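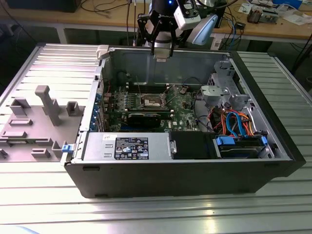

Second week with the Ziteck arm on trial, and I am still undecided about it. The offer is the arm, the gripper, the software and ten weeks of phone support, with the option to buy at the end or send it all back. Zandetthorpe wants a written view from me by the end of March. I started early this morning, before the phones, with one of the old Dell towers. The case goes on its side with the panel off, so the arm comes at everything from above. The blue drive rails are what I had picked for the first job. They are easy for a camera to find against the grey, and the hard drive sits well away from the graphics card, so a bad grab would not cost us much. Half the job is choosing something the arm can get its two fingers round.

I ran the drive removal as a set of short moves, the way the manual says. Move over the bay, come down, close, wait, lift. The waiting is my addition. Without it the software starts the lift while the fingers are still closing and you get nothing, or you get the drive by one corner. Jiahui found the same thing on her runs yesterday and wrote it on the whiteboard, which I only read after I had worked it out for myself.

The cables are still a problem. Ziteck's sales page talks about full strip-down of desktop machines, and when I rang, Carmela Robles on their support line was fair about it. She said most customers pull the cables by hand and let the arm do the parts after that. I asked why the page doesn't say so. She said she would pass it on. The SATA plugs have a small catch you have to squeeze, and two flat fingers coming straight down are the wrong shape for it. There is a narrower set of fingers in the catalogue. They are extra.

Stopped for tea at half ten. Analyn came down to look and asked the thing she always asks, how many a day. I said I did not have a number I would stand behind. By hand, Neema does a tower in nine minutes when nothing is seized. The arm with one of us feeding it is slower than that at present. What it might do is carry on through the lunch hour and the late afternoon, when we are all on the goods-in side. Analyn wrote that down. I asked her not to put it in the quote to Fluston yet.

Fluston is the reason for all this. They have over 2000 machines coming out of their offices and want drives removed and logged one by one. If we win it we need either the arm or two more people on the bench. Shi have also offered us a machine, a closed cell with its own conveyor, but it only takes cases of one size and we would have to move the racking to fit it in. I have their leaflet in the drawer. I don't think it suits us.

After lunch I went back to the software. The teaching screen is good. You push the arm by hand to where you want it, press save, give the point a name, and it goes there again. I have 122 saved points now and the list has no folders, only one long column in the order you made them. I have begun putting the case model at the front of each name. Fergal Ní Bhriain, who set us up on the first day, told me folders are due in the next version. He did not say when that was.

Tried memory modules last thing. Did not get far. The clips at the ends have to be opened first, and I had no saved move for that, so I opened them with my thumb and let the arm do the lifting. It felt silly but I noted it as a partial pass.

To do tomorrow: ask Carmela for a price on the narrow fingers, rename the old points, and get Neema to try it without me standing there. She has not had the training, so it will show how much of this is in the machine and how much is in my head. Also order more trays.

Home by six. Back sore from leaning over the bench.

3 comments

towerblock
We had the Ziteck on trial last year and sent it back, mainly over the cables. Did they quote you for the narrow fingers in the end?

Marnie P
Put the case model first and then the part, or you will be renaming them all again. I speak from experience.

benchhand
Would like to hear how Neema gets on.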